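From: Mansa Eshun
To: equipment list
Subject: Re: finger pads for next quarter

Ebenezer Fiadzo wrote:
> Can we hold the pad order at 40? Skeditier quoted 973 for
> the lot, and I still have to fit Clullville's shipping in.

40 is too few. We have six hand-held grippers out and the pads are the part that wears. I'd go to 56 and drop the spare fingers until March. 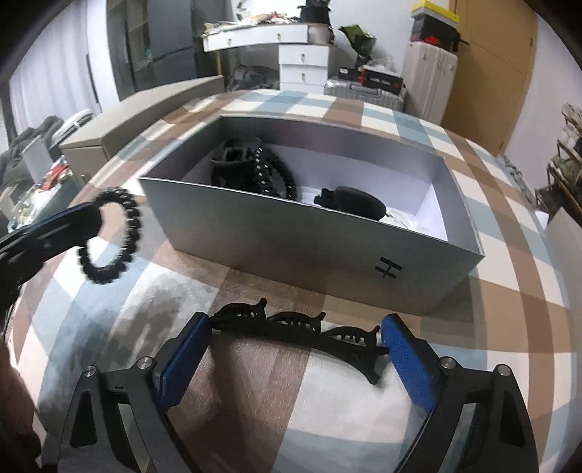

Small hair accessories are on the task list through the end of the quarter — clips and coil ties, mostly — and I don't want people stretching old pads to finish them. Alper can check whether Lamrani will match the Skeditier price. If they can't, order from Skeditier anyway.

Please put the screws on a separate line. Tetteh pays for those out of a different budget.

Mansa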